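Home | Rooms | Benches | Storage | Gallery | Contact

Gallery: White work surfaces and small loose items

22 November 2022
By Siu-ming Fang

This gallery covers white work surfaces and the small things kept on them. The notes are short and deal with color, contrast, shadow and placement. They follow the order of the survey I started in October, when I went through the benches at Endale and wrote down what was stored on each, what was left out overnight and what got lost. The full survey has 283 entries. The notes on this page come from the part on toys, blocks, balls and loose hardware.

Surface finish. The tops at Endale are matte white laminate on the older benches and a painted board on the newer ones. Gloss was tried on one bench and taken off again after three weeks. Overhead lights reflected in it as hard white bars, and small pale items placed under a bar could not be picked out from a standing position. Matte costs more to clean. Pencil marks come off with a damp cloth, marker does not.

Color against white. Saturated blue is the easiest color to find on a white top, at any distance used in the survey. Yellow is good close up and weaker toward the back, where the light drops off near the walls. Pale and translucent items are the worst group. They take on the color of whatever they are resting on, and most of the entries marked "not found at first pass" fall here. Where there is a choice of set, buy the darker one.

Shape. Knobbly and irregular blocks stay where they are put. Balls do not, and a bench that looks level often is not. The Endale benches were shimmed with Planard pads under the rear feet, one pad per foot, and the slow roll toward the front edge stopped on all but one of them. That bench has a bowed top and is now used for flat work only. 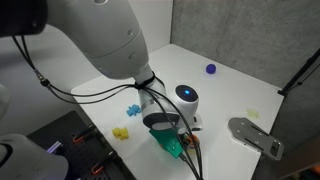
Shadow helps more than most people expect. A yellow block with a faint shadow on one side reads as a solid thing with an edge, and the eye goes to it. The same block under flat light from two sides can look like a stain or a sticker. I would keep one light slightly stronger than the other and leave it there. The Skelik lamps on the side rail have a lock screw for this, size 2.5 hex key, usually missing.

Spacing. Small items on an open top should have clear white between them. A hand's width is enough for blocks. Balls want more, and should sit well back from the front edge. When items touch, people pick up two and put down one somewhere else, and the log goes wrong from that point on.

Metal parts. Bare silver metal is a poor match for a white top. The outline is clear when the light is behind the viewer and goes weak when it is not, though holes and slots stay dark and give the part away. Long plates and brackets are the exception to most of the placement rules. They tend to end up near the edge, with one end over it, and that makes them easy to lift. It also makes them easy to catch with a sleeve. I have left both practices in the survey without a recommendation.

Cables. Black cable is visible against white from anywhere in the room. Strap it at the points where it changes direction and leave slack between the straps. Joined lengths should have the connector where it can be reached without moving anything else.

Walls. Two of the benches at Endale stand in corners. A corner bench keeps rolling items on the top along two sides, but the strip next to the walls is the last place anyone wipes. A soft brush, 328 mm long with the handle, reaches the full depth.

Storage after use. Blocks go back in Prisulell trays, size 402, one color to a tray. The trays are shallow and the lids do not seal, so translucent pieces go in with a sheet of dark card under them. Replacement lids are sold in packs only.

Corrections to the survey can be sent through the contact page. Please give the bench number and the entry number - the item name alone matches too many lines. Entry 69 is a known duplicate and will be taken out of the next version.

Recent items
Shimming a bench with Planard pads
Skelik side rail lamps: spare screws and keys
Endale bench survey, part one: drawers
Dark card liners for shallow trays
Marker on painted board, cleaning results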